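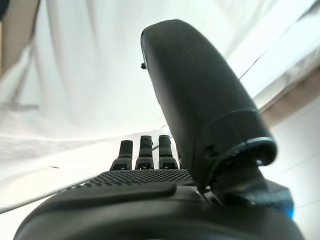
# Putting grip dots on a pair of knitted gloves

My hands get cold from November onwards, and for years I wore plain wool gloves for everything, from carrying the shopping to wrestling the bins down the side passage. They were lovely and warm and about as much use as a pair of socks when it came to holding a jar. Then Bok-nam Min, who I know from our knitting evenings, lent me a pair with little rubbery dots all over the palms, and I went home and did my own the same night (I did them badly, but more on that below!).

## What you need

- A pair of close-knit gloves, washed and fully dry
- Fabric grip paint or liquid latex sock-stop, in a bottle with a fine nozzle
- Stiff card, such as the back of a cereal packet
- A ruler and some tailor's chalk
- Cotton buds and a damp cloth
- Scrap fabric to practise on

One small bottle does a pair, with a bit left over for the heels of somebody's slippers.

## Making the card hands

Draw round each of your hands on the card with the fingers slightly apart, then cut just outside the line. Slide a card hand into each glove. You want the knitting gently stretched, much as it would be when you are wearing it, as dots put on slack wool tend to pull away at the edges later on.

The thumb is the awkward one. On most gloves it sits forward of the palm, so I cut the thumb off the card and push it in as a separate piece. It lies much flatter that way, and you can turn it a little to get at the soft pad that does most of the gripping.

## Marking out

Chalk a light grid over the palm, with the lines a centimetre apart. Carry it up the insides of the fingers, but leave a gap at each joint where the finger bends. I covered mine from top to bottom on my first pair and they were so stiff I could barely pick up my keys.

## Dotting

Practise on your scrap first, please. Hold the bottle upright, touch the nozzle to the fabric, squeeze very slightly and lift straight up. If you get a little tail, dab it down with a damp cotton bud before the skin forms.

Start at the fingertips and work down towards the wrist, so that your sleeve isn't trailing through what you've just done. Put one dot wherever the lines cross. If you'd like a closer grip on the palm, go back and add another in the middle of each square. I counted my last pair out of pure nosiness, and there were 435 on the two gloves together.

A dot in the wrong place can be lifted with the damp cloth if you're quick. Once it has begun to set, leave it be.

## Drying

Lay the gloves flat, palms up, with the card still inside, and keep them off the radiator. My bottle said to wait 22 hours before wearing, and I'd go by whatever yours says. Ease the card out slowly, wiggling the fingers first, in case any paint has soaked through and stuck.

Brush off the chalk and wash them cool, inside out, by hand or on a wool cycle. They mustn't go in the tumble dryer. When a few dots rub away, usually on the first finger and thumb, put the card back in and top them up.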